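I used to be the person who let dinner dishes sit. Then I'd come down at six in the morning and spend twice as long chipping chili paste off a bowl before I'd had any coffee. I've had one routine for clearing the table for a couple of years now, and it has held up through houseguests, a broken dishwasher and a very sticky August, so I'm writing it down.

This is for saucy meals. Toast and eggs don't need a method!

## What you need

- A tray with a raised rim, big enough for a dinner plate with room around it
- A soft silicone spatula
- One small lidded container for leftovers (mine are old Dalen ones with the corners chewed up)
- A scrap bowl
- Two cloths, one for dishes and one for the table, and please don't swap them
- Dish soap and baking soda

My tray was a hand-me-down from Halvard Holmgren. He carried it around through three apartments and never put a thing on it, and I have used it every night since I got it.

## Step 1: Sort by sauce before you stack anything

The mistake I made for years was grabbing the nearest plate, dropping the next one on top, and carrying the whole pile to the sink. All you get that way is sauce on the *bottoms* of your dishes, so now you're washing both sides of everything.

Look over the table first. Clean-ish plates go in one pile. Anything with red or orange sauce on it stays separate and flat, no stacking at all. Tomato and chili are the ones to worry about, because the oil carries the color, and once that color gets into a tiny scratch in the glaze you'll be looking at it for months. Deep ridges are bad too. If your bowls have rings in the bottom, sauce settles in there and a flat sponge slides right over it.

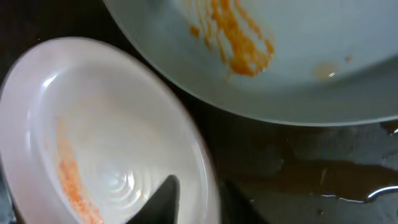

Linnea Wikström disagrees with me on the no-stacking rule, and she wrote me a long note about it after I posted the first version of this. She says she stacks everything with a sheet of paper towel in between and has never once had to wash a bottom. I tried it for a week. It does work, but I went through half a roll and one sheet stuck itself to a plate of peanut sauce so firmly that I had to soak it off. If you have paper towels to burn, go for it. I'm sticking with flat.

## Step 2: Rescue the leftovers

Do this while the plates are still on the tray, before anything goes near the sink. I'm not precious about it. If there's enough for a forkful at lunch, it goes in the container, and if there isn't, it goes in the scrap bowl. Don't stand there debating a bean.

Serving dishes get saved first, then plates. I don't keep food off anybody's plate except my own (family rules may vary, and my sister is horrified that I keep even that).
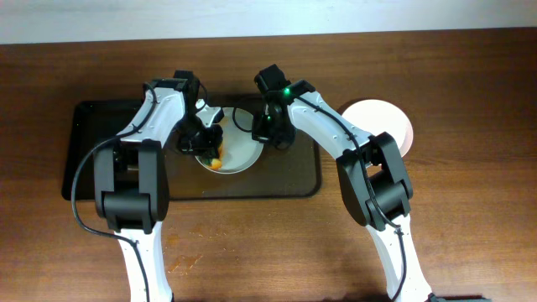 Vegetables keep better if you leave most of the sauce behind. Lift them out with the spatula, let them drip for a second, then put them in the container. Carrots and greens go mushy fast sitting in liquid overnight, and they're so much nicer the next day tossed into rice or an omelet. Label it if you're a labeler. I put mine on the eye-level shelf, where I can't pretend it isn't there.

## Step 3: Scrape, and scrape properly

Hold the dish over the scrap bowl, start at the rim and pull the spatula toward the middle in one long stroke. Turn the dish a bit, do it again. A bowl takes me 5 strokes, a big plate maybe a few more. What you're after is a dish with only a thin film left on it, so that the sink water stays usable for longer than one plate.

Don't scrape with a fork. I know, it's right there in your hand. It leaves gray marks on light glazes, and then you get to do the baking soda step for no good reason.

## Step 4: Soak the stubborn ones

Cool water first for anything starchy or eggy, then warm and soapy. For oily red sauces I go straight to warm and soapy. Set a timer for 14 minutes and walk away. I bought a Bulgate timer for this and then lost it behind the stove, so now I use my phone like everyone else.

If there's still an orange shadow after the soak, mix baking soda with just enough water to make a paste, rub it on with your fingertips, leave it for 9 minutes, and rinse. Use an old soft toothbrush for ridges.

## Step 5: The tray and the table

I always leave these for last, after the dishes are in the water — otherwise I just drip on a surface I've already wiped. Empty the tray completely, then wipe from the outside edge in so that you're not pushing mess up over the rim. Dark trays are sneaky, and a brownish smear across the middle like mine gets can pass for part of the color until you tilt it toward a lamp. Then there's the wood itself. Little orange spots of sauce like to land in front of the tray, on the side where you sit, and on a reddish-brown tabletop they just about vanish into the grain.

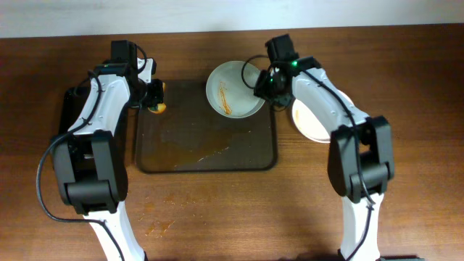

Wood wants a damp cloth, wrung out hard, and a dry one straight after. I dab first and then wipe with the grain, never in circles. Circles only spread the oil around. The sauce spots get a dab each, with a clean bit of cloth every time, and the smear on the tray gets one drop of soap and a minute to loosen up before I go at it. If a spot has already soaked in, a little baking soda paste on a fingertip usually lifts it, but try it somewhere hidden first, especially on an oiled finish.

Let the tray dry standing up. Mine leans behind the faucet overnight, and the cloths go straight in the wash.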